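How to Clear Out a Junk Drawer (and Keep It Cleared)

Every house I have ever lived in had one. In our place it's the drawer to the left of the stove, and by June it had gotten so full that you had to slide a ruler in over the top to push things down before it would open. I finally spent a rainy evening on it, and I was so pleased with how it came out that I wanted to write the whole thing up for you while it's still fresh in my mind.

Set aside 60 minutes. You might finish sooner, but if you tell yourself it's a ten-minute job you'll get cross halfway through and shove everything back in (I've done this more than once, and I'm not proud of it).

What you'll need

A clear stretch of table or counter
An old towel or sheet, if you care about the surface
Two paper bags, one for trash and one for giving away
A damp cloth
A few small boxes or lids to use as dividers
A pen and some masking tape

Step 1. Take the drawer all the way out

Most drawers lift free if you pull them forward and tip the front up a little. Mine has a plastic tab on each runner that needs pressing at the same time, so check for those before you yank. Carry the whole drawer to the table and turn it over gently. Yes, the whole thing, crumbs and all! Picking items out one by one feels tidier, but you end up leaving the bottom layer right where it was, and the bottom layer is the trouble.

Step 2. Wipe it down

Do this now, while it's empty. A damp cloth with a drop of dish soap is plenty. Let it dry standing on its side. If there's something sticky in the corner, and there will be, a little cooking oil on a paper towel will loosen it, and then you wash the oil off.

Step 3. Sort by what things do

I used to sort by size and it never lasted. These days I make piles by job: things that write, things that fasten, things that measure, things that light up, and things that belong to some other object in the house. That last pile is where the odd keys and battery covers go. Walk them back to wherever they belong before you carry on, even though it breaks up the rhythm.

Test every pen on a scrap of paper. Test every battery if you have a tester, and if you don't, put the doubtful ones in a flashlight and see. Old batteries shouldn't go in the trash bag, so keep a jar for them and take it along to a drop-off point next time you're out. Takeout menus can go. So can the instruction sheet for my old Mokell can opener, which I had kept years longer than the can opener.

Spread things out as much as your table allows. When a pile closes up, the small things slip underneath the big ones and you lose track of them all over again.

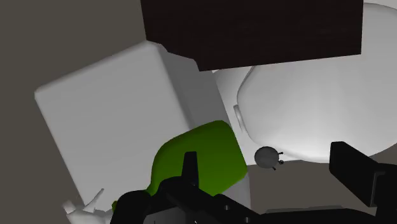
Objects bunched up close like these are hard to sort.

Step 4. Make your dividers

You can buy a nice tray, and I did look at one from Collska, but box lids work beautifully and cost nothing. Lay them in the drawer first and shuffle them around until they sit snug, then fill them. Long things go along the back or down one side. Put whatever you reach for most at the front, which for us is the scissors and the tape.

Step 5. Label, lightly

A bit of masking tape on the bottom of each section, with one word on it. It looks fussy, I know, but it has made a real difference with the rest of my family, who used to drop things wherever there was a gap.

Keeping it that way

Leave one section empty on purpose. New odds and ends will turn up, and they need somewhere to land. When that section fills, take ten minutes and sort just that part.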